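Writing the Journey: Notes for Week Two
Travel and Pilgrimage Writing, Wirnbridge Evening School

Welcome back, everyone, and thank you for the pieces you sent in after our first meeting. I read them all on the train with a pencil in my hand, and I missed my stop once because of them (that one was yours, Ekow, the bus with the goats on the roof). I've put these notes together so you don't have to scribble all through the session, and so anyone who couldn't come has something to work from at home.

Where to start

Most of us begin a travel piece at the front door, with the packing and the taxi and the early alarm. I do it myself in a first draft, and I don't think there's any harm in it as a way of warming up. But have a look at your second page. Very often the real opening is sitting there, at the moment you first had to pay attention to something. In Eylül Polat's piece about the walk to Hladun, which she kindly let me share, the first page is all train times. Then comes this: "The spring was lower down than we had been told, and the path to it was full of people coming back with wet hair." I would start right there and let the trains go, or tuck one of them in later if the reader truly needs it.

A journey to a holy place has a shape already, and you can lean on it. There is the road, the arriving, whatever one does there, and the road home. The road home is the part people skip, usually because they're tired by the time they write it! Do give it a paragraph. I remember far more about the bus down from Hladun, with everybody asleep on everybody else's shoulder and the driver humming, than I do about the shrine itself, where I was mostly worrying about my shoes. 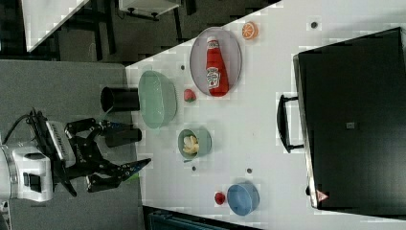 A white table with bowls, an orange slice and a ketchup bottle, and a robot arm reaching in from the left

Water, steps and crowds

Several of you are writing about river places, so a few words on those. Rivers tempt us into big soft words like "peaceful" and "timeless," and I'd ask you to go easy on them. Try saying what color the water was at the time of day you saw it, how cold it felt on the ankles, what was floating by, who was selling what on the steps. Kojo Boateng wrote that the river at Meltine "smelled of marigolds and diesel," and I could have hugged him for it.

Numbers can help too, if they cost you something. When I went up to the hill temple at Jornwood in May there were 461 steps, and I know that because a boy ahead of me was calling them out loud the whole way and his grandmother kept correcting him. Put in like that, the number belongs to the story. If it comes from a signboard it may still earn its place, but ask yourself whether you noticed it at the time or only looked it up afterward.

Other people's prayers

This is the part I'd like us to talk over slowly. If you are a visitor at somebody else's worship, say so in the piece, plainly and early. You don't have to apologize on every line, and you don't have to explain the whole religion either. Tell us what you were invited to do, what you chose to do, and where you stood while the others did what they came for. If you asked a question and got an answer, give us the answer in the words you heard, as near as your notebook allows. If you belong to the faith yourself, remember that some readers won't, and one short phrase after an unfamiliar word is nearly always enough for them.

Please ask before you write down a private conversation with a name attached. Kedir Moges will tell you on Saturday about a priest who said yes to everything except the story about his brother, and how Kedir wrote the piece without it.

For next time

Bring a draft of 668 words. Yes, it's an odd number, and yes, I mean it. It's the length of the column in our class booklet once the title is in, and cutting to fit is a very good teacher. Bring two printed copies, one for your partner and one for me, with wide margins so we have room to write on them.

Please also read the two short pieces in your folder and mark any sentence where you could feel the weather. We'll begin with those, and then go on to Kedir.

If you're stuck, write me a page about a meal you ate on the way to somewhere. Tea counts.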